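About Dristinton

Dristinton is a small bookkeeping and payroll office. We look after the accounts of shops, trades and family businesses, most of them with fewer than 20 people on the payroll.

Libor Vrabec opened the office after a long stretch doing the books for a lumber yard. Golshifteh Karimi joined as a partner and now runs payroll. There are 4 of us in all, and whoever picks up the phone can usually answer the question.

What we do

Monthly bookkeeping, bank reconciliation, payroll, sales tax filings and year-end reports. We also clean up records that have fallen behind. Bring them in whatever state they are in — envelopes and shoeboxes included. We do not give investment advice and we do not do audits.

Who we work with

Esfahani, a rug repair shop, was our first client and is still with us. Pavunero sells restaurant supplies and sends us 600 invoices in a busy month. We also work with Wodico, a fence contractor whose crews are paid by the job, so every pay run is a little different.

How we charge

You pay a flat monthly fee, agreed before we start. We review it once a year, in August, and write to you before anything changes. There is no charge for short calls or emails. Cleanup work is quoted separately after we have seen the records.

Your records

Paper documents go back to you when the year is closed. We keep digital copies and will send you a full set if you decide to move to another bookkeeper.

Getting started

Call or write and tell us what kind of business you run, how many people you pay and what software you use now. The first meeting takes 2 hours and is free.
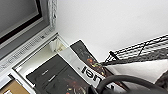
Please bring your last tax return and the three most recent bank statements to that meeting. If you have employees, bring the latest payroll report too.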